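Search this site
Enter keyword
Go

Keeping a Wooden Table Nice When Everybody Uses It

March
By Urmila Dwivedi

When we moved to our unit the first thing I bought was a wooden table, second hand, and in two weeks I had already made a white ring on it. I was very upset. My neighbour Aarti Mishra came over with a jar of something greasy and showed me that a ring like this is usually only moisture sitting in the finish, and it can often be brought out again. I have looked after wooden tables with more care from that time, and I write here what has worked for me.

For daily cleaning I use a cotton cloth wrung out very well, so that it feels almost dry in the hand. I put 2 drops of dishwashing liquid in 500 mL of lukewarm water. More than this leaves a film, and the film catches dust. Wipe along the grain, then go over it straight away with a dry tea towel. Do not spray anything directly on the timber — spray the cloth.

White rings: first leave them alone overnight. Some go by themselves. If it is still there in the morning, rub a little petroleum jelly on the mark, leave it for the day, and wipe it off before dinner. Aarti's husband Harsh prefers a hair dryer on the low setting, moving all the time and never closer than a hand's width. I tried his way once and it also worked, but my arm was tired.

Dark rings are a different matter. They mean that water has gone through the finish and into the wood, and no jelly will help. You will have to sand and refinish, or put a fruit bowl on it.

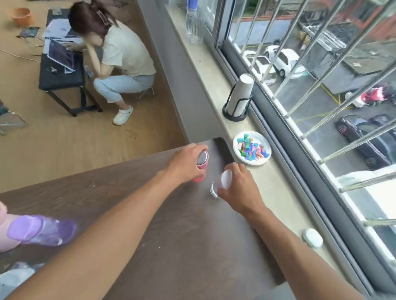
Tables near a window need a bit of extra attention. The sun changes the colour of the wood, and if you always keep a runner in the same place you will find a stripe under it after one summer. I move mine every Monday when I change the tea towels. Check also the sill behind. Condensation collects there in winter, and anything made of paper or cardboard will drink it up and go soft at the bottom.

Small scuffs can be made much less visible with a wax stick from the hardware shop. Buy one shade lighter than you think, as the colour becomes darker when rubbed in. For very light scuffs, a paste wax in neutral is enough. Put on a thin coat, wait until it looks cloudy, and buff with an old singlet. I do this twice a year.

Felt pads under vases and lamps save a lot of trouble. Cut them yourself from a sheet — the ready ones are dearer and the glue is not better. Replace them when they feel gritty, or they will scratch worse than the bare vase.

One warning about oil. Rags with linseed oil can heat up by themselves and catch fire, so never leave them in a heap. Spread them flat outside until they are stiff, and only then put them in the bin.

Next time I will write about chairs that wobble.

Questions or tips of your own? Use the contact form
Copyright Urmila Dwivedi. All rights reserved.
Back to top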